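Pultcombe Trainer 2 Rugby Ball: Review After One Season

I coach the backs for a women's club side, and I buy most of our practice balls myself and get paid back later, so I pay attention to how long they last. We started this season with a dozen Pultcombe Trainer 2 balls in size 5. They have been used twice a week since the end of August, on grass when the field was open and on artificial turf when it wasn't.

Our old balls were Plalten Club models. They were fine for two seasons and then went slick very quickly. I'll compare the two where it makes sense.

Grip

The Trainer 2 has a raised pimple pattern that is taller than the Plalten's and spaced a little wider. Out of the bag it feels almost sticky. That wears off after the first few sessions and then it stays about the same for months. In light rain our handling was noticeably better than last year. In heavy rain it was no better than any other ball I've used, and our hooker asked for a towel on the sideline like she always does.

The turf is harder on the surface than grass. The four balls we used most on turf are smoother at both ends, where they bounce and skid, but the middle panels still hold up. I would rotate them if I were starting over. I didn't, and the same four kept getting picked because they were on top of the bag.

Shape and air

These come flat, which was annoying the first night. They need a needle adapter and the box doesn't include one. Once inflated they hold air well. I top them up every second week. The Plaltens needed it before every session by the end.

One ball out of the twelve went egg-shaped on one side in October. I emailed the shop, Fastbridge, with a photo, and they sent a replacement without asking for the bad one back. It took 11 days, and I had to write twice.

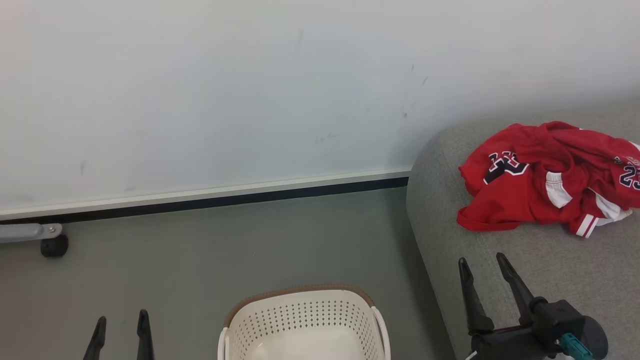

Passing and kicking

For passing I have no complaints. The weight is even and the ball spins cleanly off both hands. Margarida Amaral, our scrum half, throws more passes in a week than the rest of us put together, and she prefers it to our match ball. Her one note was that the seams feel sharp on cold nights. I've noticed it too, mostly on the fingertips.

Kicking is where the lower price shows. The ball comes off the foot a little dead compared with a match ball, and place kicks fall short of where our kicker expects them. She lost a few yards on everything past the 22. If your kickers only train with these they will have to adjust on game day. We keep two match balls aside for them, and that solves it. For box kicks and short chips nobody cared.

Care

I rinse them with a hose and let them dry indoors away from the heater. The printing started to flake by November and the logo is mostly gone now. The size number went too, which matters if your club also has juniors using size 4. I wrote a 5 on each one in marker.

Price and alternatives

At full price the Trainer 2 costs a little more than the Plalten Club. Buying twelve at once brought it down to nearly the same. I also tried a single Trình practice ball that a teammate brought back from a tournament. It has the best kick of the three, but the grip was poor from the first night and I wouldn't buy a set.

Who should buy it

Club teams that do a lot of handling work and train outside in bad weather. Schools too, if they get the smaller size. If you are one person looking for a ball to practice goal kicks with, spend more and get a match ball.

I plan to order six more in April for the sevens season. Rating: 4 out of 5. The point comes off for the kicking and the missing adapter.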